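Where Does Your Banana Peel Go?

Hi, it's Leonie again! Last time I wrote about what's under the street, and a bunch of you asked me about rotten food. Great choice. I love rotten food.

So I rode my bike out to the compost yard at Rivberg, where all the food scraps from Katenthorpe end up. My guide was Shakuntala Kaushik. She runs the big piles, and she let me stick a thermometer in one (it's as long as a broom!).

A compost pile is full of living things. The smallest are bacteria, and they are so tiny you'd need a microscope to see one. They eat your peels and apple cores all day and all night. Fungi help too — those are the white fuzzy threads you sometimes find on old leaves. Then come the worms and the beetles, who chew up whatever is left.

All that eating makes heat. On a cold morning a big pile steams like soup. I asked Shakuntala if you could cook an egg in there and she said please don't.

The crew needs two kinds of stuff. "Greens" are wet things like lettuce, grass and coffee grounds. "Browns" are dry things like leaves, straw and torn-up cardboard. If there are too many greens, the pile gets slimy and smells like a swamp. Too many browns and it just sits there doing nothing for months. The pile needs air as well, so a machine flips it over every 10 days. I got to ride along in June and my hair smelled for two days. Worth it!

When it's done, compost is dark and crumbly and smells like the woods after rain. Gardeners mix it into their soil, and new plants grow in it.

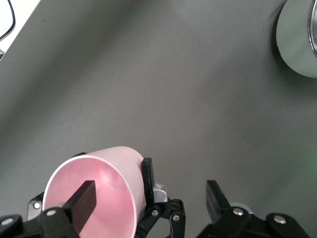
A pink cup on its side on a gray tabletop.

Want to try it? Get a grown-up to help you find a bucket with a lid and poke a few holes in the bottom. Put in dry leaves, then some veggie scraps, then more leaves. No meat and no cheese, or you'll have raccoons. Stir it once a week, and keep it damp like a squeezed-out sponge. It takes months, so be patient — mine took all winter.

Next time: what happens to old glass bottles!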